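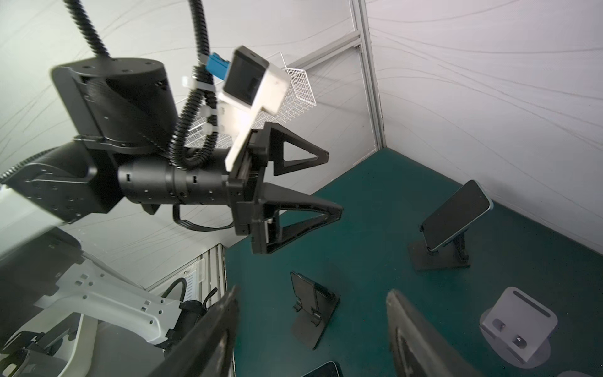
Re: [valley-wx] July rain totals and the gap over Barros

From: Dale Pelletier
To: valley-wx list

Lacey Bellamy wrote:

> Hi all,
>
> I've been putting everybody's July rain reports on one map and I keep
> getting the same odd thing. Nukholm does fine, the folks up on the
> Vanmont side do better than fine, and then there's Barros in between
> with next to nothing, storm after storm. Fotis has half of what I get
> and he's just down the road from me.
>
> I can think of a few reasons. Could be real, could be that his gauge
> is the Trindard with the little tipping bucket and mine is the plain
> old tube. Could be where he has it mounted. Has anyone with more years
> in the valley seen this before? I'd hate to put an asterisk next to
> the poor man's numbers if the sky is to blame.
>
> Also, if you haven't sent me your July sheet, please do. Handwritten
> is fine, I can read anything except Leonidas.
>
> Lacey

Hi Lacey, hi everyone,

Please don't give Fotis an asterisk yet! I think he's at least half right, and maybe more than half. I lived in Barros for a good long stretch before we moved up to the bench, and I used to stand in the driveway in the afternoon watching these gorgeous black clouds come off Vanmont, straight at the house, lightning and everything, and then they'd sort of come apart. We'd get the wind. We'd get the dust and everybody's trash cans in the road. Then ten drops on the windshield and a nice sunset. My neighbors called it the Barros dodge and I thought they were just grumbling until I'd been through a summer of it.

My guess (and it's a guess, I'm no meteorologist) is that the storms that build over the high ground are running on the warm damp air that's been sliding upslope all day. Once they drift out over the valley floor the air coming down with them is sinking and drying, and the cloud bases are so high in July that a lot of the rain is gone before it gets to the ground. You can see it from my place most afternoons, those gray curtains that hang down and stop. Barros sits right under where they stop. By the time the outflow has pushed on over to the Nukholm side it runs up against the ridge there, gets a lift, and off goes a new storm. So you get rain from the second batch and Fotis gets skipped by both.

We're only 400 feet higher here than where the old house was and I can't tell you the difference it makes. Same storms, same cheap tube gauge (I brought it with me), and I empty it a lot more often.

Now for the other half. The Trindard does read low in a hard downpour, mine certainly did. I had one on the fence next to the tube for two summers. In a slow soaker they'd agree so closely I quit bothering to compare. In one of those ten-minute gully washers the Trindard would come in short every single time, and the harder it rained the worse it got. The bucket can't tip fast enough to keep up and you lose a bit of water on every tip. Some of that you can fix in the settings but you need to know what to fix it to, and that means running the two side by side for a while. I don't think it would ever account for half, though. Half is a lot.

So before anybody blames the gauge or the sky, Fotis, a few questions for you:

Have you had the funnel off lately? I found a spider in mine once with a whole household set up in there, and another time it was just cottonwood fluff packed into the screen. It'll still register, it just dribbles through hours later, and some of it evaporates sitting there in the heat. If your station is showing a tiny bit of rain in the middle of the night under clear skies, go look in the funnel.

Is it still on the post by the carport? I remember that spot from when I came to borrow the ladder, and it's a handy place to reach but the roof is awfully close on the windy side. Our storms nearly all blow in from Vanmont with the rain coming sideways, and that roof would be catching your rain for you. The rule I learned was to be at least 2 times as far from a thing as the thing is tall, and more if you have the room.

Is the thing level? Silly question but the post leaned even then.

And if you have a spare tube or can borrow one, put it out in the open part of the yard for the rest of the season. I have an extra in the garage, a good one, and you're welcome to it. I'm coming down to Nukholm for groceries anyway and can leave it on your porch.

Lacey, on your map – would you mind trying it storm by storm instead of the whole month lumped together? If Fotis is short by the same share every time, I'd look at the gauge or the carport. If he's dead even on the overnight rain we had (the gentle one, early in July, when it was still dripping at 6 in the morning) and way short on all the afternoon ones, then I'd say that's mostly the dodge, with the Trindard helping it along. My own sheets for that overnight rain are very close to yours, for what it's worth, and I'd trust that storm more than any other for comparing people.

Gerasimos Tsakiris used to keep notes out at the orchard from way before there was a list, and he had 5 gauges strung out along the ditch road between Barros and the foothills. I've seen the notebooks. They're full of frost dates and what he paid for diesel, but the rain is in there too, a line a day. Gerasimos, if you're reading along, would you let Lacey borrow a couple of the summer ones? I'd dearly love to know if the dry patch was there back then, or if it wanders around from year to year. I have a feeling it moves. The summer of the big washout I remember Barros doing pretty well and the bench getting nothing, and I was very smug about it at the time.

Leonidas Koutsoukos, I know you keep yours too, and I'm not going to say a word about your handwriting. (Type it up!)

One more thing while I'm going on. Somebody asked last week whether a trace should go down as zero. Please put T. It matters for exactly this kind of question, a whole column of T's for Barros would tell us the storms were overhead and just not getting to the ground, and a column of zeros tells us they went somewhere else. I've got a lot of T's in my old Barros sheets. I'll scan the ones I can find and send them to Lacey directly so I don't clog everybody's inbox.

It's clouding up over Vanmont as I write this, big flat bases and the wind just swung around. I'm going out to roll up the truck windows and check that the tube is empty. Fotis, let me know about the funnel, and whether you want that spare.

Dale
up on the bench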